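Weighing cell at Wutgate back in use after week of adjustment

The weighing cell in the Dellon laboratory at Wutgate is working again this Friday, after Dagmar Trnka and Elango Kurup spent most of the week on its settings. The cell has one job: the arm lifts a glass beaker, puts it on the scale, waits for the reading and puts it back.

The trouble began in March, when the results from the morning and the afternoon did not agree. At first the team suspected the scale. Ms Trnka checked it by hand with a 200 g test weight, 20 times in a row, and found no fault. The cause was the position file of the arm, which still had the heights from the old table. The beaker was let go a little too high, and it was not always in the same place on the pan.

Mr Kurup has now taught all the positions again, 39 in total, starting from the scale and working outwards. He also compared the wrist camera with the fixed camera for each position – slow work, he says, but it must be done only once if the table is not moved.

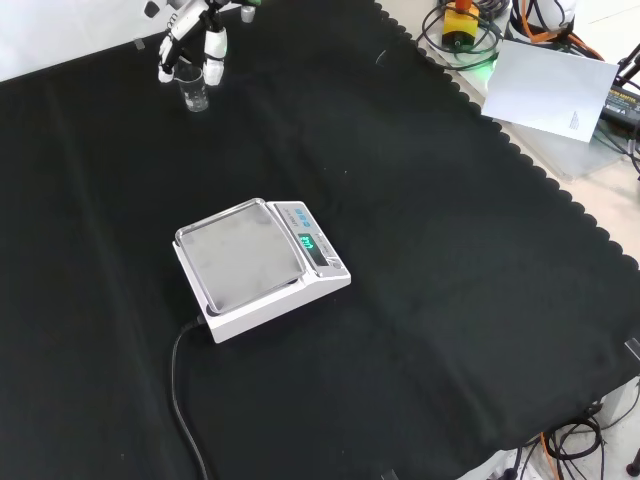
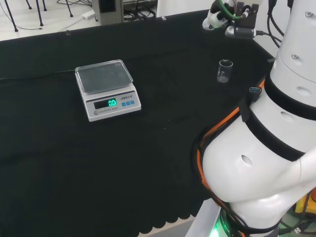
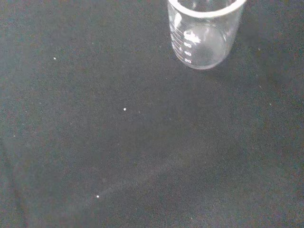
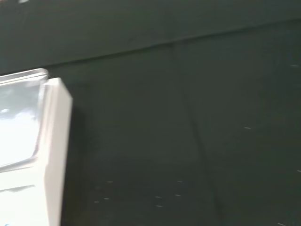 The weighing cell at Wutgate, from the fixed camera and from closer by.

The two engineers have also written a short routine for the people who use the cell. Before the first run of the day, the scale must be switched on and left alone for 24 minutes. The display must then show zero with nothing on the pan. The cloth should be pulled flat and brushed, and the clips at its edge checked, as a fold under the scale is enough to change its level. The cables along the arm are to be looked at once a week, with the power off.

Kári Bergmann, who plans the work in the laboratory, said that the cell was missed. "We did the weighing by hand in the meantime and it took our afternoons," he said.

A second cell of the same type is being prepared for the Suvarna building. Xinyi Du will set it up with the new position file as a starting point, but the heights must be measured again there. Requests for time on the Wutgate cell go to Ashwin Arumugam, as before.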